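# Tiefenkamera verliert transparente Flasche, Greifplaner fährt zu dicht heran

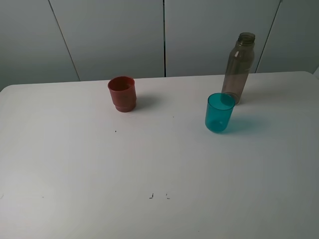
**stevwood_lab**
13.10.2022

Ich nutze Grollano für die Segmentierung und plane danach auf der Punktwolke. Der rote Becher kommt sauber durch, der türkise meistens auch. Die getönte Flasche direkt dahinter fehlt in der Wolke fast komplett, nur am Gewinde bleiben ein paar Punkte. Der Planer hält den Platz hinter dem türkisen Becher deshalb für frei und legt den Anfahrweg mitten hindurch. Von 100 Planungen waren 36 unbrauchbar. Filter habe ich schon abgeschaltet, Belichtung auch verstellt. Liegt das an der Kamera oder kann ich das in der Software lösen?

**Cletus Pettigrew**

Die Tiefe ist bei durchsichtigem Kunststoff einfach nicht zu gebrauchen, das liegt am Messprinzip. Ich würde die Maske aus dem Farbbild nehmen und die Tiefenwerte darin verwerfen. Die Standfläche bekommst du über die Tischebene, den Rest ersetzt du durch einen Zylinder als Kollisionskörper - 2 cm Aufschlag reichen bei mir. Wo der Becher die Flasche verdeckt, endet die Maske zu hoch. Dann landet der Fußpunkt zu weit hinten. Zieh die Flaschenachse in dem Fall nach unten durch, mit der bekannten Höhe aus dem Modell.

**natport77**

andere kamera kaufen

**M. Schumacher**

Zur Lösung von Cletus noch: Unbekannte Voxel im Planer als belegt behandeln. Bei uns stand das ab Werk auf frei. Die Planung dauert dann länger, wir mussten das Zeitlimit auf 3.000 ms setzen.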